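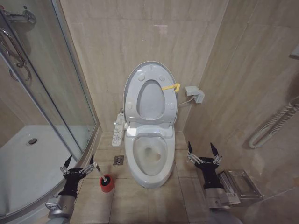
Teach the robot slowly, and teach it in ugly rooms

By Marlies Zaugg

I have worked two years with people who show robots how to clean. Many visitors ask me why we still use a human operator for this. They think that a program should know already how to brush a toilet. My opinion is different, and I want to explain it.

A bathroom is a difficult place to work. The walls are close on both sides of the bowl, there is a drain in the floor, a cord comes down from the outlet, and a brush must be taken by its handle and moved through this without touching the wrong thing. A person does it without thinking. When the same person must do it with two grippers, by remote control, she has to think about every centimeter. I believe this is the most useful part of the work, and it is the part which companies want to make shorter.

At Irkix, where I train the operators, we recorded 2484 demonstrations until April. In the beginning we gave a prize for speed. It was a mistake, and it was my mistake. The operators became fast, but they pulled the brush out at a bad angle and corrected it in the air. A robot that learns from such recordings learns also the correction. Now I ask every new person to make 50 slow demonstrations before I look at the clock.

My second point is about the rooms. Our partner Statari built for us a clean test bathroom with much space and one simple toilet. It was comfortable, and I do not miss it. Real toilets have a panel with buttons at the side, or a lid which is up, or a metal box on the wall exactly where the elbow wants to go. If the operator never meets these things, the robot meets them first in the home of a customer.

Some colleagues answer that simulation will soon replace the operator. Maybe for lifting boxes. For the brush I have my doubts, and I would prefer to pay good operators well and give them time for a second try.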